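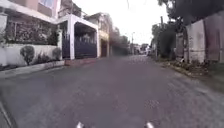 The long straight, with the wall on the right and the blue gate on the left.

Last updated: 27 August 2018
Reading time: 4 minutes

Third week with the Rotich delivery robot on trial. I said I would keep notes as I went and then write them up properly, so this is the entry for the street part. The yard part I did in July.

Overcast and bright all morning. I had it out before nine and walked behind with the tablet. Prosdale, who supply it, want it run on a proper road as well as on pavement before we decide between buying and leasing. The straight by the tree wall is a good place for that. The asphalt is worn but there are no big holes, and I can see a long way down it.

It kept a steady line for the first run. On the second it drifted left towards the kerb by the white house and corrected itself a bit late for my liking. I turned the following distance up one notch in the settings and did the run again. Better. The menu for this is badly laid out. You have to go into Route, then Edges, then a page called Comfort, and the value you want is at the bottom of that. The printed manual from Prosdale says it is under Safety, and it is not.

The right side gave more bother. Where the asphalt meets the grass there is no kerb, just a rough edge with leaves and soil on the verge, and the robot did not seem to know what to make of it. It slowed to a crawl in one spot and sat there. I nudged it on by hand from the tablet. After that I marked the verge as a no-go strip on the map, which took longer than it should have as the map lags when you pinch to zoom. Once marked it behaved.

Stopped for tea at eleven. Battery had dropped to 50 per cent. The brochure gives a longer range than I am getting, but the brochure was not carrying a load. I had 33 tins in the box, packed with newspaper. None of them dented.

Afternoon was the driveway test. It has to tell a drive from a side road, and the gates along here are handy for that. It went past the paved strip at the blue gate without trying to turn in, four times out of four. The Clonlow machine we tried before this one would have a go at every dropped kerb it met, so that is one clear mark in favour.

The view from the camera on the tablet is all right. Enough detail to see where the road goes, a bit washed out at the top when the sky is white like today. The far end of the road is soft and I would not want to judge from it what was parked down there. For steering close in it does the job.

Things I still don't like:
The charging lead is too short for our shed.
The lid catch needs two hands.
The beep when it reverses cannot be turned down, only off.

Things I do:
It is quiet. It starts first time. The support line picked up within three rings and the person knew the product -- I have had worse from firms charging twice as much.

On price, the lease is the sensible way in for a shop our size. The purchase price only makes sense if it lasts, and three weeks does not tell me that. I have asked Prosdale whether the lease payments can come off the price later and am waiting to hear.

Tomorrow the Brakcombe side, with the hill. I want it loaded the same as today so the battery figures can be compared. Need to buy more newspaper. Washed the wheels and put it on charge at half past four, with the extension lead.

Comments

hedgerow_k
Is the Comfort page still there after the latest update? Mine has moved again.

tinshed
We had the same short lead. Prosdale sold us a longer one but it took ages to come.

PM
Be interested to hear how it does on the hill. Ours was fine going up and very slow coming down.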